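Reorganized my life around a produce aisle this August. A thread, for the 12 people who follow me for vegetable content.

Started at the Tolley market stand, bottom up. The floor is speckled gray, so every dropped pea vanishes into it forever.

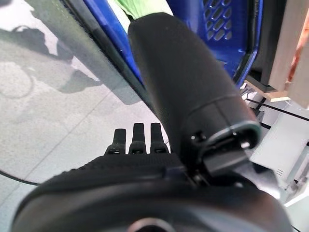

2/ Napa cabbage. Looks sturdy, sheds like a golden retriever. Grab it by the stem end and let the leafy part flop wherever it wants, because it will anyway. I have read 1,306 words on cabbage storage and that was the useful bit. 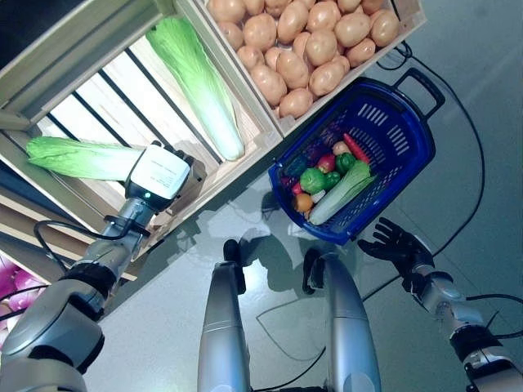

Photo: Maite Goicoechea

3/ Slatted wood crates are lovely until you buy a sweater with loose knit. Potatoes get the top one. I would have put the heavy stuff low, but I was outvoted.

4/ The blue plastic is less photogenic and does most of the work - it wipes down in 3 seconds and has never given me a splinter.
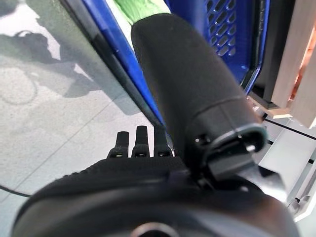
Blue plastic, still shiny.

5/ Small round things are their own problem. Pile them up and they look generous. Take one from the wrong spot and you're on your knees by the baskets, apologizing to a stranger's shoes.

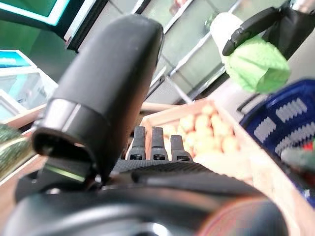
Crate of small round things, basket on standby.

6/ Dinner was cabbage. Tomorrow is also cabbage. Recipes welcome, nothing with 9 steps please.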